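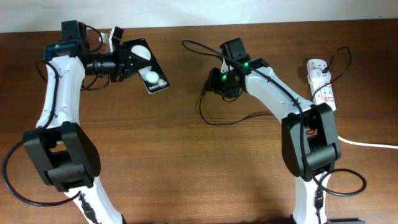 2 min read

Lists > candalow-bench > June > Thread

Prev Next Thread Index Search

Subject: Re: [candalow-bench] right gripper goes dead in handoff

Quick one before I lose the log window. Happened again, 4:40 pm. Left arm holding the Z Flip5, right arm told to come in and take it, right gripper stops answering. No error on screen at first. Joints above it still holding position, so the arm looks fine and isnt. Then the Flurnus driver prints a bus timeout and freezes both sides, left still clamped.

What bugs me is both arms freeze but the left keeps full grip current. I let it sit 15 minutes once to see. Motor too hot to keep a finger on. That's the safety part, the dropped bus is just annoying.

Single-arm runs: 100 picks with the phone flat on the table, left arm only, zero timeouts. So don't tell me it's the grip script.

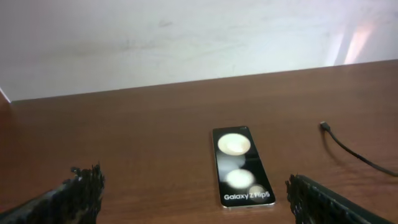

Ming-te Kan wrote:
> We had the same on the Yuen setup. Ours was the connector at the wrist
> motor, it only let go when the wrist rolled past a certain angle. Looked
> like software for days. Light on the gripper stays green the whole time
> so don't trust the light. Also please stop reaching in while torque is
> on!! Cut power at the strip first, then pry.

Ok, fair on the reaching in. Did it once, jaws moved when the driver restarted, caught a fingernail. Not doing it again.

Checked the wrist plug. Seats fine by hand but it wiggles. Re-crimped, ran 6 handoffs, one timeout. Better, not fixed. Next thing I want to rule out is the cable loop being too short when the right arm crosses the middle. Going to add slack tonight and start everything from the open pose again, both grippers open, phone down on the table, nothing held.
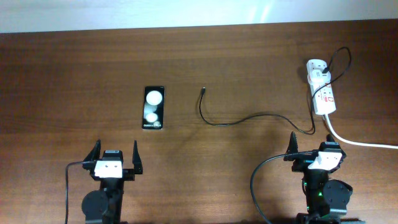
Hiu-tung Chang says on chat that slack alone won't do it, and that the real fix is a watchdog: 400 ms with no reply from any motor and the grip current drops to a hold level on the other side too. Dropping a phone a few inches beats cooking a motor. I agree, but the Zostidden config overwrites the current limit at startup, so it has to go in there and I dont have write access. Who does?

Until then pls run single arm only, hand on the strip switch. Will post the log when it finishes copying.

Contact list owner | Archive copyright Candalow | Back to top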